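Virka says the two-armed cell at its Pliltholm workshop can now be put right after a fault in 19 minutes, down from 50. The firm puts the saving down to bolted base plates and a printed checklist for the cable hoses.
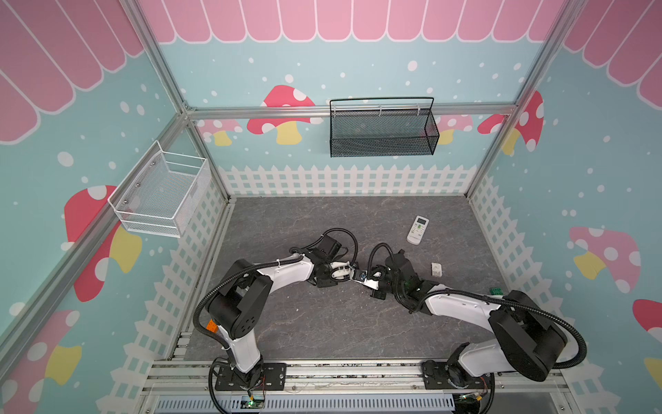

Arvid Grønli, who looks after the cell, concedes that the figure comes from three repairs, all done by him. A night-shift trial is due in February. Virka has not said what a repair costs, or why the old checklist was dropped. Until someone else holds the spanner, 19 minutes is a claim.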